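Caltosance Releases Version 2 of Its Gristolum Low-Foam Floor Cleaner for Hard Tile

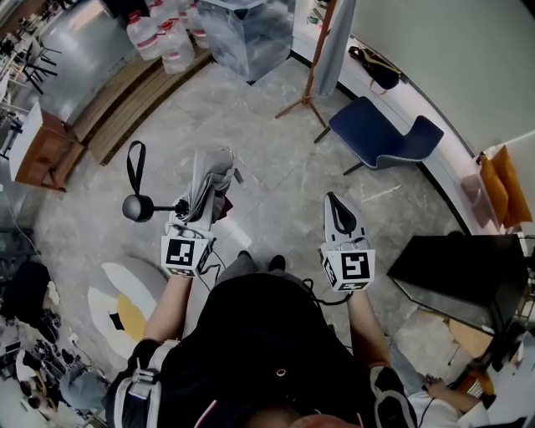 Rinsing was the step that took the time, according to Obinna Ogbonna, and a tile cleaner that could be left to dry on its own would change how a night shift is planned. That request, made repeatedly during site visits over the past year, set the main requirement for the product released today.

PLALO, 1/12/25 – Caltosance, a maker of cleaning concentrates for commercial buildings, has released Gristolum 2, a low-foam floor cleaner for glazed ceramic, unglazed ceramic and porcelain tile. It replaces the original Gristolum concentrate, which will remain available until existing stock is sold.

Gristolum 2 is a water-based liquid with a neutral pH. It contains no added dye and no fragrance. At the standard dilution it is applied by flat mop or auto scrubber and left to air dry. A second pass with clean water is required only where the floor has a heavy buildup of older product, or where a stronger dilution has been used to remove grease.

Changes from the first version

The original formula used a single surfactant and a small amount of solvent. It cleaned well but tended to leave a dull film when mixed too strong, and the film was most visible on dark porcelain under low-angle light. The new formula uses two surfactants and no solvent. The total solids content has been lowered, which reduces what is left on the tile after the water evaporates.

Foam control has also been revised. In an auto scrubber, foam collects in the recovery tank and can trip the float shutoff before the tank is full. Gristolum 2 includes a defoamer that stays mixed in the concentrate during storage, so the container does not have to be shaken before use.

"Most complaints about residue are really complaints about dosing," said Rakiya Lawal, technical manager at Caltosance. "We kept the cleaning strength close to the old product and gave the user more room for error at the mixing station. A bucket that is mixed too strong should still dry clear on most glazed tile."

Testing

The formula was tested on 421 tile samples at the company's laboratory in Plalo. Samples were soiled with a standard mix of fine dust, vegetable oil and carbon black, cleaned at fixed pressure, and dried at room temperature. Gloss was measured before soiling and after drying. Testing covered matte, satin and polished finishes, with both new and worn surfaces in each group.

Grout was assessed separately. Cement grout absorbs more liquid than tile and dries more slowly, and gloss readings are not useful on it. The laboratory used color readings and a visual check by two trained staff members. Results for sealed and unsealed grout are listed in the product data sheet.

A field trial was then run at the Chu distribution center, where the break rooms, corridors and washrooms are tiled. Floors were cleaned once per shift with the new concentrate, using the site's own mops and machines.

"The corridor outside the loading office was the hard one, with tire marks and cardboard dust all day," said Santino Sosa, facilities supervisor at Chu. "We still spot-treat the tire marks. The dust comes up with the normal mix, and we have dropped the rinse in that corridor."

Limits of use

Gristolum 2 is not a disinfectant and makes no germ-kill claim. It is not intended for wood, cork, unsealed natural stone or waxed floors. It should not be mixed with bleach or with acid descalers. Hard-water scale and cement haze need a separate acid treatment, followed by a full rinse, before the product is used for daily cleaning.

Users changing over from another brand should strip or rinse the floor once before the first application. Old residue may soften and appear as streaks during the first few cleanings – this is expected and stops once the earlier product has been removed.

Supply

The concentrate is sold under order number 3956, in a jug for manual mixing and in a sealed pouch for wall-mounted dosing units. The pouch fits dosing units already installed for the first version. Metering tips must be changed, and replacement tips are packed with the first order at no charge.

Orders are open now to existing account holders. New accounts will be accepted from January. Safety data sheets, dilution charts and wall cards are supplied on request.

Product contact: Aminu Olaniyan, Customer Technical Support, Caltosance, Plalo

Press contact: Sipho Dlamini, Communications, Caltosance, Plalo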